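Labeling contact moments in two-arm cloth episodes

Updated 14/07/2025 by Eglė Zariņš

These are the steps we use in the Jodama project to mark contact moments in two-arm demonstrations, so that a policy can be trained with extra weight on the parts where a gripper meets cloth. The method was worked out by Lucrezia Ruggiero and me at the Paltville lab. You need a set of recorded episodes with joint positions, gripper width and head camera video, all on the same clock.

Why bother

In a plain imitation setup every time step counts the same. Most of an episode is free motion, and the few steps where the fingers close on fabric get lost in the average. Our first policy reached the cloth fine and then closed too early or too high. Weighting the contact steps fixed most of that.

Step 1. Check the clock

Plot gripper width against video for one episode. The fingers should start moving in the plot at the same time as in the video. If they are more than 2 video frames apart, correct the offset before you do anything else. We skipped this once and had to redo a whole batch.

Step 2. Find candidate moments

Go through the gripper width signal for each arm separately. Mark a candidate wherever the width drops and then stays flat above its fully closed value. Thin fabric leaves a very small gap, so set the threshold from a few closures on nothing, using the same fingers. Repeat this if the fingers are changed.

Step 3. Review by hand

Open the candidates in Kütt, or any viewer that can step through single frames. Give each one a label: grasp, press or miss. A grasp has fabric between the fingers. A press is a gripper pushing on fabric or on a hard edge under it without holding anything. Presses don't show up well in the width signal, so look for them in the video as well, mostly on the arm that isn't grasping.

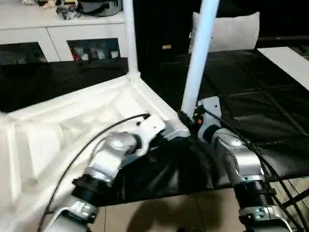
Label the two arms independently. One may be pressing while the other has a grasp, and a single label for both will teach the policy to close both grippers together. Where the view is blocked, leave the label blank and let the step keep its normal weight.

Step 4. Set the weights

Give labeled steps a weight of 4 and everything else 1. Spread the weight over the ten steps before contact too. Higher values made the arms jerky.

Step 5. Train and compare

Train one policy with the weights and one without, on the same episodes and the same seed. We had 224 episodes and ran 99 trials per policy. Score only the first grasp of each trial, and write down the cloth position at the start.

Label files are saved in the Lorari format, one per episode. Send corrections to Lucrezia.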